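Idle second arm in simulated tabletop demos: keep those runs or throw them out?

Posted in Robot Learning > Data Collection
2 replies

Keyvan Salehi

I'm recording demonstrations in simulation for a two-armed robot. The setup is a living room with a low wooden table, and the operator drives both arms by hand controller. The runs get saved with Plemarer and go into one big set that we call Nouri. We have 3,911 runs so far.

My problem is with the arm that isn't doing anything. Most of our tasks are short pick and place jobs, so one gripper goes down among the objects on the table and the other waits. Operators don't all wait the same way. One parks the spare arm low, another holds it up with the fingers pointing at the ceiling, and a third lets it drift because they've stopped paying attention to that hand. I trained a small policy on part of the set and the spare arm wanders all over. Sometimes it swings in and knocks things over.

I can filter out the runs where the spare arm moves a lot, but that would cost me a big part of the set. I'd like to hear from anyone who has kept runs like these and still got a usable policy.

Screen grab from one of the runs I'm unsure about:
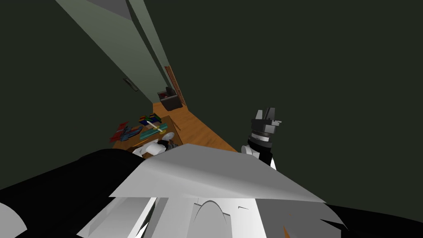

Should the idle time at the start of a run be trimmed before training?
Trim it back to just before the first arm starts moving, and apply the same rule to every run in the set.

That part we've settled, I'm just putting it here so nobody spends a reply on it. What I want is advice on the spare arm during the rest of the run. Our controllers log joint positions and gripper opening for both sides, so the information is all there if somebody has a filter to suggest.

gearbox_annie

Keep them. I had the same thing with a sorting task and throwing runs out hurt more than it helped. The policy got worse at grasping because the operators with messy spare arms were also my best ones at picking up flat objects.

What I did was mask the loss on the spare arm. You mark which side is working in each stretch of the run, and the model only gets graded on that side. When it's running you hold the other arm at a fixed pose from a plain controller. It takes an afternoon to write. The marking can be automatic if your tasks are one-handed all the way through. If the operator changes hands in the middle you'll want a person to check the switch points.

Also write a rest pose into the operator instructions. It sounds too simple but it fixed most of my new data. I put a button on the controller that sends the unused arm to rest.

Keyvan Salehi

The masking might work. A few of our tasks do use both hands for the last step, so I'd have to turn the mask off there. We have 5 operators and I can get the rest pose to all of them this week.

mhollis

I'd check the wrist views before you decide on anything. A spare arm that looks harmless from the head view can be a bad input in its own wrist view. You get long stretches with only the fingers and some flat background, and a model fed all the views has to learn to ignore that one. This is the sort of view I mean, open fingers and nothing between them:
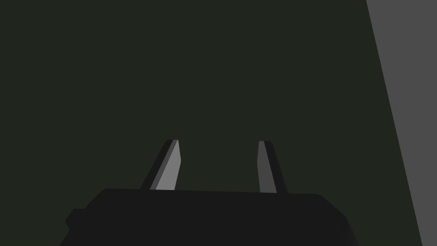 Clustdale, 17 May 2018

I wrote up our notes under that date and the advice hasn't changed much, so I'll copy the main points.

We looked at how much the spare wrist view changed over a run. If it hardly changed, we kept the run and dropped that view at random during training, so the model couldn't lean on it. If it changed a lot while the spare gripper never closed, we set the run aside for a person to look at. Most of those turned out to be fine, and the ones we threw away had the spare arm passing between the head view and the table.

Don't delete anything from the raw set. Put a tag on the run and filter when you build the training split. We deleted a batch early on and had to record it again in October at the Dronton office, with different operators, and the two batches never matched well.

I haven't tried masking the loss like gearbox_annie describes. I would test it on one task first.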